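Gripper Comparison Working Group
Minutes, 20 September 2026

Present: Maribeth Villanueva (chair), Madalena Sequeira (minutes), bench staff
Apologies: Ponditz

1. Previous minutes
Accepted. The action on spare bushings for the Sternico pair is carried over from April.

2. Bag placement task
The handheld Sternico pair was run on the snack bag task, bag into clear container, both hands in use. 657 episodes are logged to date against a target of 1576. The Estrella pair has not started. It was agreed that both pairs will use the same white board and the same container so that results can be compared.
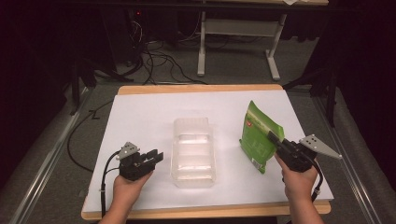
Item 2. Bag held in the right gripper, container at center of board.

Cable routing was discussed. The cables come out of the back of each gripper and pull on the wrist when the operator reaches across. Villanueva asked for a longer lead on the left unit before the next block. Sequeira to check whether the Gistska controller accepts one without a change to the sync settings.

3. Finger pads
Pads are to be replaced as a pair, never singly. Present practice is to change them when an operator reports slipping, and the interval has varied too much to be useful.
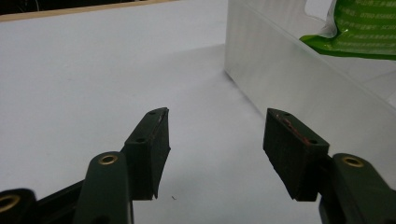 The meeting agreed on a fixed interval of 34 hours of bench time for both makes. Pad changes go in the log with the episode number. Old pads are to be bagged and labeled by hand, left or right, and kept until the comparison closes.

4. Wrist camera exposure
Exposure is currently automatic. Villanueva proposed locking it for the remaining episodes, with gain set at 24 on both units. Dark pads against a white board were given as the main difficulty for the automatic setting.
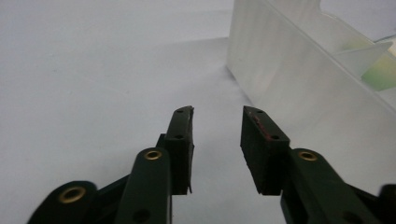

Sequeira objected that a locked value would make the episodes already logged hard to merge with the new ones, and asked that a short block be recorded both ways first. Agreed. The decision on locking is deferred.

5. Actions
Longer left lead: Villanueva
Controller sync check: Sequeira
Exposure block, automatic and locked: Sequeira
Spare bushings: open

6. Next meeting
To be set when the Estrella pair is on the bench.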